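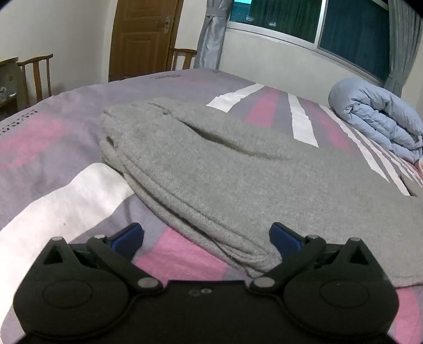 A day out in Brondach: visiting the Clener folding arm

I'd been promising myself a trip to the Brondach open workshops for ages, and this July I finally got on the train. The idea is that people who build things at home, or in one of the shared spaces in town, open their doors for a day and let strangers wander through asking daft questions. There's a photocopied map, you pick your stops, and if you're me you get the bus going the wrong way and see rather more of the ring road than you'd planned.

I'd marked five places on my map and got to three. The steam people were lovely and I'll do them another time. This post is nearly all about Clener, which is a home-built arm that is meant, one day, to fold the washing. I do a lot of washing. I was always going to end up there.

Getting there

Clener lives in two places. The arm itself is on a bench at Nigatu, the shared workshop behind the old dairy, and the practice work goes on in an ordinary house ten minutes' walk away. You do the workshop first and then walk over with whoever's in your group. Ours was a nice bunch, mostly retired, with one very keen boy who knew more about bearings than I ever will.

Nigatu is a long, low building with a roller door and a kettle by the sink. Entry was free but there's a tin for the heating. They'd pushed the woodworking machines back against the wall and put benches down the middle, one project to a bench. A weather balloon thing, a loom with a motor on it, somebody's half-finished organ. Clener had the bench at the end, under the good light.

The arm

It's smaller than I'd pictured. The reach is 600 mm, which the builder showed us by laying a steel rule next to it, and it bolts down to a slab of kitchen worktop with the sink cut-out still in it. The joints are driven by belts, and the belts are what everyone wanted to talk about. The first version used cheap gears and had so much slop in it that the end wandered all over the place. Changing over took most of a winter.

We got to see it move, very slowly, through a sort of stretching routine. Up, across, down, pinch, up again. It makes a noise like a sewing machine in another room. Then it picked a tea towel off the worktop by one corner, carried it across and dropped it in a heap, and we all clapped! The builder looked a bit embarrassed and said dropping it in a heap was the part they were still working on.

The control box was open on the bench beside it and I took a good long look without understanding much. What I did follow was the bit about fuses. There's one for each motor now, after an evening when there was only one for the lot and a wire got pinched in the elbow. The scorch mark on the worktop has been circled in pencil and dated.

Cost came up, as it always does. The belts, pulleys and bearings came to 80 pounds second-hand, mostly out of dead printers, and the motors were the expensive bit. I didn't get a straight answer on the motors. I got a look, the look of someone who has told their household one figure and knows another.

On to the house

The walk over goes along the canal and past a very good bakery (get the cheese scone, get two). The house is a normal terrace with bikes in the hall, and we all took our shoes off and trooped upstairs in our socks.

I should explain how the folding bit is being taught, as I had it all wrong on the train. I'd assumed somebody sat and typed in every move: go left so far, close the fingers, lift. They did try that, and it worked for a tea towel laid out dead straight and for nothing else. What they do now is show it. You hold a gripper in your own hand, the same shape as the one that will go on the end of the arm, and you do the folding yourself with that. A camera on the tool films what the fingers are up to. Do it enough times and you've got a pile of recordings for the computer to learn from, and no arm needed in the bedroom at all, which everybody in the house seemed grateful for.

The tool is black, with two fingers, and a linkage of diagonal arms that swing on round silver pivots. Where it meets the cloth there's dark blue padding. It's a neat piece of work. I liked the way you could see the arms and pivots out in the open, even with housings over the rest.

Most of the practice happens on a bed, with the sort of stuff you'd find on a bed. There was a soft grey knitted piece the day I went, slightly fuzzy, with folds stacked up along one side, lying on a purple-grey sheet with big pink and white shapes all over it. I asked if the sheet was chosen to make life difficult for the computer. It was chosen by whoever bought the sheets, apparently, but they've kept it in on purpose now. If the thing only ever sees a clean white table it'll be hopeless in a real house.

Having a go

We were all offered a turn. I said I'd just watch and then of course I was second in the queue.

It's harder than it looks! Your hand wants to do what a hand does, which is smooth and pat and tuck with all the fingers at once, and you've only got the one pinch. You have to think about which edge you're after. If you come in too steep you get two layers when you wanted one, and if you come in too flat you skate over the top. Knitwear is forgiving because there's plenty to get hold of. Thin cotton was a nightmare for me, I kept pushing it along in front of the fingers like a snowplough.

A few things I was told while I was making a mess of it:

Open the fingers only a little more than you need. Wide open feels safer but you lose sight of where they'll meet.

Go slower than feels natural. The camera smears everything if you whip it about, and a smeared recording goes in the bin.

Don't help with your other hand. I did this constantly without noticing. The boy who knew about bearings told me off twice.

Let go properly at the end. Open, pause, then lift away. If you open and lift in one go you drag the fold back out again.

They're after 200 good recordings of each kind of garment before they start training on it. Sleeves are being left till last. I'd leave sleeves till last too.

What I hadn't expected was how quickly you get fond of the routine. After a few tries I'd stopped looking at my hand and was just looking at the tips of the fingers, lining them up with the next bit of cloth. The lady behind me (a retired dressmaker, she said) was miles better than the rest of us, and they've asked her to come back and do a whole afternoon. She folds in from the sides first, always, and then up. I fold in half and hope. 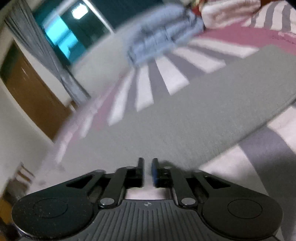 Why flat things come first

The flat pieces get done before anything with arms or a neck. A plain rectangle gives you four corners and straight edges, and that's as easy as cloth gets, so it's where the arm will start as well. The order on the list taped inside the wardrobe door went flannels, tea towels, pillowcases, then anything knitted, with fitted sheets at the bottom and a rude word next to them.

I asked what happens when the recordings go back to the workshop and got a longer answer than I'd bargained for. The short of it is that they get sorted by hand first, on a laptop at the kitchen table, and it's dull. You watch each one through and decide if it's good enough to learn from. Missed corners are sometimes kept, if the person had a second try and got it, as it's useful for the arm to know how to recover. Then the old desktop in the cupboard under the stairs chews on it overnight, and the cupboard gets so warm they've started proving bread in there. I did not make that up.

The gripper question

There was a bit of a disagreement going on about pads, and I enjoyed it very much. One camp wants the finger pads softer so they'll grip a single layer of thin cotton. The other camp says soft pads pick up fluff and stop gripping by the end of the day, and you'd be forever cleaning them. Somebody suggested washing-up gloves. It was all quite heated for a group of people sitting on a landing eating biscuits.

The other worry is matching. Whatever's on the tool in your hand has to be the same on the arm, otherwise the arm has learned with one set of fingers and is working with another. So any change to the pads means changing both, and maybe redoing some of the recordings. That's why the argument has been going since spring.

Girnura, quickly

I had half an hour before my train so I dropped in at Girnura, the tool library on the high street, where a few of the Clener parts were printed. It's a tiny place, smells of oil and carpet. You can borrow a pillar drill for a week if you can work out how to carry it home. They run a printing evening for beginners and I've put my name down, even though it's a long way to go to make a hook for the bathroom door.

If you're going next year

Wear socks without holes. Bring change for the tin. Do Nigatu early, it was packed by lunch and you couldn't get near the loom. The house only takes small groups up the stairs and you'll have to sign the sheet by the kettle for a slot, and the afternoon slots went first.

The stairs are steep and there's no way round them, so if that's a problem ask at the workshop. They had a second tool on the bench there and a heap of tea towels to practise on, and I don't think you'd miss much apart from the biscuits.

They're hoping to have the arm doing a pillowcase by next summer. I've said I'll bring one of mine.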